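Open day at the Prenska model homes

We got to Prenska at 2 in the afternoon, in time for the kitchen tour with Laine Paju.
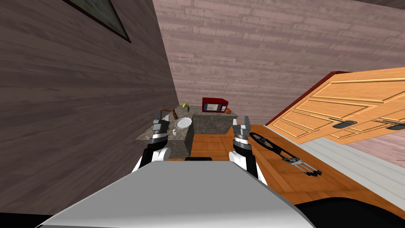 Stone-topped island and wood cabinets

Parking cost 3 euros. Tickets for the full tour were sold out, so we joined the short one. 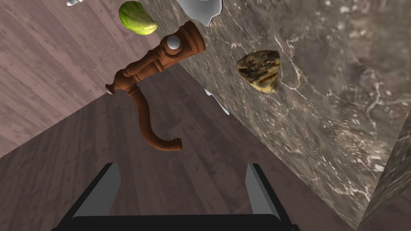

Floors and walls

Margus Rozīte spoke for about 50 minutes on wood care.

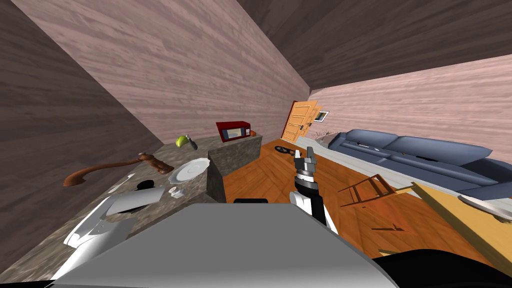
Wood paneling in several shades

Questions went on until the coffee break.
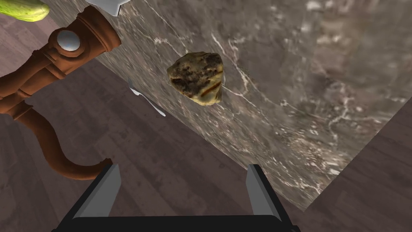
Charred piece on the marble counter

The bus home was number 59.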